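Ticket 390: Mop task, grip slip and lost pose on long-handle tools
Project: Kivuvero
Component: hand-held grippers, tracking, task definition
Priority: medium
Status: open, partly resolved
Opened: Aug 20, 2020

Summary
The floor mopping task fails the quality check far more often than the table tasks do. The Lodholm policy trained on the current data can pick up a mop and put the head on the floor. It cannot hold a stroke for the length of the pole. The question from Estby is whether mopping should stay on the list of chores for the next release. This ticket covers the demonstration side only.

Expected
Both grippers report a continuous pose for the whole episode. The mop head stays flat. The pole does not rotate in the jaws.

Observed
Of 400 recorded episodes, 233 passed. The rejects fall into two groups. In the first group, the marker cube on one gripper drops out of tracking when the forearm rolls inward. In the second group, tracking is fine but the pole turns in the jaws and the head goes up on one edge. The logged gripper pose then says nothing useful about where the head is.
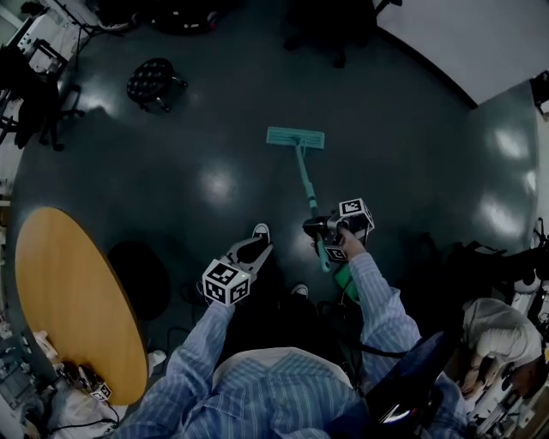

The cube offset was checked first. Both grippers were re-calibrated against the reference board and the residuals were within limits. Swapping left and right units did not move the fault. Dropouts follow the wrist angle, so the unit itself is cleared.

Step 1. Exposure on the head camera lowered by one stop. The gloss floor puts bright patches in the view and auto exposure was reacting to them. Result: fewer dropouts, still present on inward roll.

Step 2. Operator instruction changed. Keep the cube facing up during the pull stroke and turn the body at the end of the row. Result: dropouts almost gone, but strokes got slower and shorter. Marinho reports that the slower strokes are easier for the policy to copy. Not confirmed on our side.

Step 3. Jaw pads changed from the smooth type to the ribbed type. Result: rotation reduced on a dry pole. With a damp pole there was no clear change.

Step 4. Grip point moved up the pole. Result: worse. The lever arm to the head is longer and any small rotation at the jaws is larger at the floor.

Step 5. Grip point moved down the pole, nearer the head. Result: rotation acceptable. The operator has to bend, and the arm we plan to use cannot reach that low without moving its base. Rejected for now.

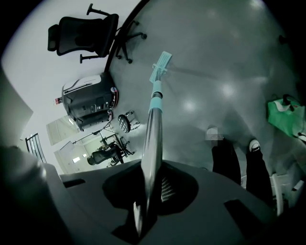 Open item: the policy has no input that tells it how the head is sitting on the floor. A person feels the edge lift through the handle and corrects it without looking. The grippers log jaw width and pose, and neither changes when the head tips. Lodholm proposes a force sensor at the wrist. Estby would prefer to get head angle from the gripper camera, as that needs no new parts. Both can be tested on the existing task.

A trial with head angle labels was started on 113 of the passed episodes. The labels are usable when the head is in view. They are poor when a reflection crosses the edge of the head, and those segments should be masked out before training.

Comment, integration
For the release notes, please do not list mopping as supported. Wiping a table with a cloth can stay. The cloth is held close to the jaws and the table gives a fixed height. A mop has neither. A fixed-head floor machine already does the open areas better than an arm with a mop would. The case for the arm is corners and under furniture, and we have no data there yet.

Comment, data
Agreed on the notes. We would like to keep recording. The same slip shows up with brooms and window squeegees, so a fix here carries over. The February set was recorded with the old pads and should not be mixed with the new one.

Workaround
Use ribbed pads. Dry the pole before each episode. Reject any episode where the head is on edge for over a second. Keep the cube up on the pull stroke.

Next actions
Integration: bench test of the wrist force sensor with one gripper and one mop.
Data: mask reflections in the labeled set and retrain.
Data: record a short set with furniture in the path.
Ticket stays open until the bench test is logged.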